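# Clondham Renters Get Longer Notice Before Open Inspections

February 26, 2023

Tenants in Clondham whose rented home is being sold will from now on receive 15 days of written notice before the first open inspection, under a new code of practice signed by most of the real estate offices in the town. Until now, many of the offices gave only the minimum that was written in the lease, and some tenants learned of the sale when the board was put up in the front garden.

The code was prepared by the Clondham Property Forum, a local group where agents, landlords and tenants sit at the same table. It is voluntary. An office that does not sign it can continue to work as before, so long as it follows the law. But the forum will publish the list of offices which have signed, and it hopes that sellers and renters will look at this list before they choose who to deal with.

Darmawan Siregar, who led the drafting, said the problem was not new but it became more visible last year, when many owners decided to sell.

"We had families who were asked to leave their own kitchen four Saturdays in a row," he said. "The owner has a right to sell, of course. The tenant also has a right to eat lunch at home. We wanted to put on paper what a reasonable person would do."

## What the code says

The main points are short, and they fit on two pages.

- The tenant receives 15 days of written notice before the first open inspection, and the letter must say that the home is for sale and who is the agent.
- After this, there can be no more than one open inspection in a week, unless the tenant agrees to more.
- Private visits by single buyers are made by appointment, and the agent must offer at least two different times.
- Photographs for the advertisement may show the rooms, but personal papers, family pictures and medicines must be out of view. The tenant can ask to see the photographs before they are published.
- The tenant receives a rent reduction of $42 for each open inspection, paid by the owner.

The last point was the most difficult to agree. A first draft, sent out in November, left the amount empty and only asked the owner to make "a fair payment". Agents said that this would lead to an argument in every single sale. Tenants said the same, for a different reason: they believed the fair payment would always be nothing.

Some landlords still do not like the result. At the public meeting on the draft, one owner of two flats near the station said that he already pays for the agent, the advertisement and the cleaning, and that the tenant can simply go for a walk. Another owner answered that she had paid her tenant in the past without any code, and her flat was always tidy when buyers came.

## Survey of renters

Before writing the code, the forum asked renters about their experience. It received 269 replies, all from people who were living in a rented home in Clondham when it was offered for sale. Of these, 91 said they had found a stranger at the door without any notice at all. In most of these cases the visitor was a buyer who came with the agent, but in others it was a valuer or a photographer.

Many replies described small things which together made the months of the sale tiring. People wrote about moving the laundry rack into the car, about taking a nervous dog to a cousin, and about toys and dishes which had to disappear from every surface by ten in the morning. One nurse, who works nights, wrote that she slept in the staff room of the hospital on inspection days. 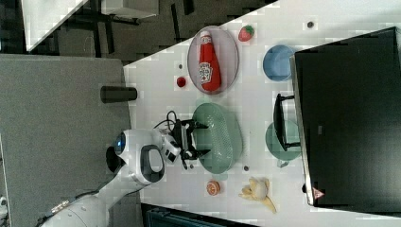
The forum also asked if tenants had been told what would happen to their lease after the sale. Here the answers were weaker than expected. A large part of the renters believed that a sale ends the lease automatically. In a fixed-term lease this is normally not so - the buyer takes over the home together with the tenant and the agreed rent until the term is finished. For this reason the code includes one plain page about leases and sales, and the agent must hand it over with the first letter.

Anisa Hidayat, a property manager at Nasution, one of the first offices to sign, said her staff already use the page.

"People read it and you can hear them breathe again," she said. "Before, they started to look for another place on the same evening, and sometimes they signed a worse lease in panic. Then the owner had an empty home during the sale and lost rent too."

She added that the notice period did not slow down any of her sales. An agent needs time to order the photographs, prepare the contract and write the advertisement, and the 15 days can run during this work. The only case which needs care is when the owner has already bought another home and wants to sell very fast. In this case she speaks with the tenant in person and asks if an earlier date is possible, and she offers something in return.

## Not every office has signed

The Fleltov agency, which handles mostly newer apartments by the river, has not signed the code for now. In a written reply the office said it supports the longer notice but wants more freedom on the number of inspections. In a slow market, it wrote, a home which is open only once a week can stay unsold for a whole season, and this is also unpleasant for the tenant.

Mr Siregar said he understands the concern, and that the text already allows more inspections when the tenant agrees. "If you ask politely and you pay for it, many tenants will say yes," he said. "What we do not want is that nobody asks them."

The forum and the agency will meet again next month.

Buyers are touched by the code as well, although less directly. With fewer open inspections, each one could be busier, and a buyer who misses it may have to wait a week or book a private visit. Agents who signed advise buyers to register early and to send their questions about the building in writing before they come. Buyers who plan to live in the home themselves should ask for a copy of the lease and check its end date before they make an offer. A rented home cannot always be empty on the day of settlement, and it is better to learn this at the beginning.

## How complaints will work

A tenant who thinks that an office has broken the code should first write to the office, which has five working days to answer. If the answer does not help, the tenant can send the letters to the forum. Two members, one from the side of agents and one from the side of renters, will read them and give an opinion. They cannot order anybody to pay. They can, however, take the office off the public list, and the forum believes this will be enough in most cases.

Complaints about a breach of the law, for example when someone enters the home without any right, do not belong to this process. They go to the tenancy tribunal as before, and the tenant does not have to wait for the forum.

The first test may come soon. The Prisomell building, an older block of rented flats behind the market hall, is being sold by its owner flat by flat, and many of its tenants have lived there for a long time. The office in charge of the sale has signed the code. The first letters to the tenants went out this week, each with the page about leases.

One tenant on the third floor, who asked that her name not be used, said that the letter was clear but it did not make her happy. "I know now when they will come and what I get for it," she said. "I still do not know who will be my landlord in winter."

The code applies to all homes listed for sale by the signed offices from tomorrow. Homes already on the market are not covered, but the forum has asked agents to follow the rule on weekly inspections for them too. Printed copies are available at the town library and at the front desk of each signed office, and the forum plans to ask renters the same questions again after one year.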